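Right, thread time. I have given up buying new clothes for a year and I'm five months in, so here is everything I've learnt about second-hand shopping, in no order whatsoever (mute me now if you follow me for the allotment stuff) 🧵

It started with my wardrobe rail coming off the wall in December. Whole thing, screws and all, at six in the morning. I sat on the bed looking at the heap and could not have told you when I'd last worn half of it.

So the rule is: nothing new except pants, socks and tights. Shoes are allowed if they're second-hand and I've tried them on. My sister says tights are a loophole. They are and I'm keeping it.

First thing: go on a Tuesday morning. My nearest charity shop puts the weekend donations out then and by lunch the good knitwear has gone. I've got to know the regulars. There's a woman who only does coats and she is FAST.

Second thing, ignore the size on the label completely. I'm wearing a skirt right now that says it's three sizes bigger than me and it's snug after toast. Take a tape measure, or take something that fits you and hold it up against the thing. Nikola Nowakowski taught me that one and I think of her every time I'm stood in a shop holding my own trousers.

Smells! Everyone asks about smells. Bowl of cold water, good glug of white vinegar, leave it overnight, then wash as normal and hang it outside. It'll shift charity shop smell and most wardrobe smell. It won't shift mothballs. I've had a cardigan on the line since February and the birds won't go near it.

Check the armpits, the crotch seam and the cuffs before you fall in love. Then the zip, all the way up and all the way down, twice. I skipped the zip on a gorgeous green cord dress and ended up paying £15 to have it replaced, on a dress that cost me £5. Still love it. Still cross.

Online is harder. I've bought more than I'd like to admit and the hit rate is maybe half. If a seller won't give you measurements, walk away. If they write "vintage" and there's a phone pocket in it, also walk away.

T-shirts are what I find easiest to get hold of and hardest to get right. Feel the neckband. If it's gone wavy it's not coming back, whatever the iron says. A print that's cracked a bit is fine by me, I quite like it, but if it's gone sticky leave it on the rail.

And fold them properly when you get home, please. Sleeves in, then sides, then up. I was a stuffer for thirty-odd years and I'm a changed woman. Drawer shuts and everything.

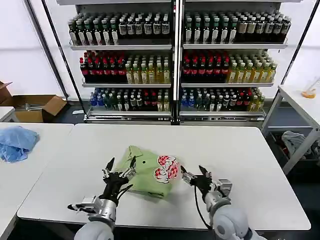
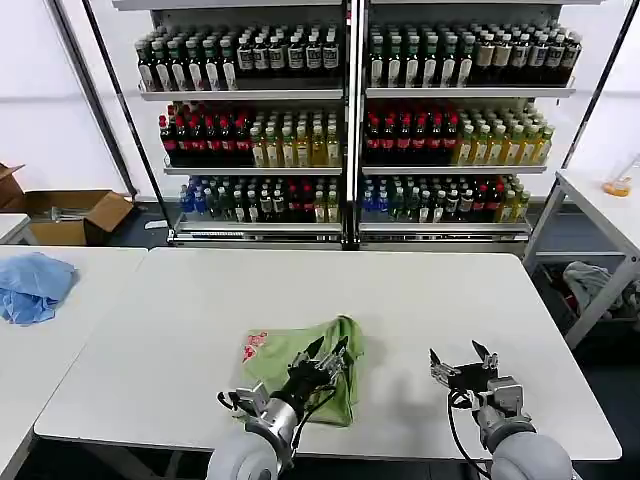
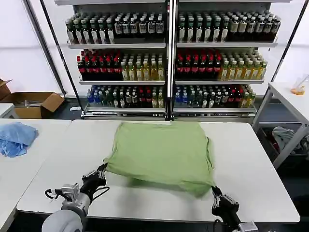 Pale green, big fan of this colour 💚

Next up is jeans and I'm going to need a cup of tea and a lie down first. If you've got a good cobbler or a trick for mothballs, replies are open, the cardigan and I are listening.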